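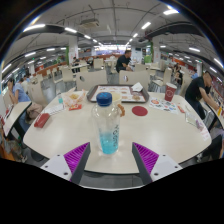 Dineo read the letter for the third time. The jury of the Tarnari fund had chosen seven singers, and her name was the last one.

"They give me 600 for the video," she told Lwazi. "It is enough for one day and one camera."
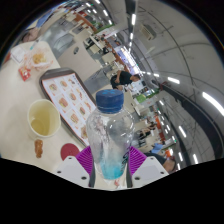 A tray and a bottle at the food court.

Lwazi wanted a boat and dancers. Dineo wanted only her grandmother's kitchen, and the old radio playing.

"And who will watch a kitchen?" he asked.

She sang the first line to him, very quietly. He put down his pen.
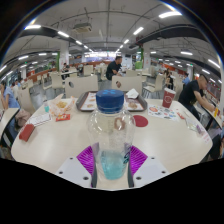 Fried food in a paper bag, behind the bottle.

"All right," he said. "I will call Birsen about the camera."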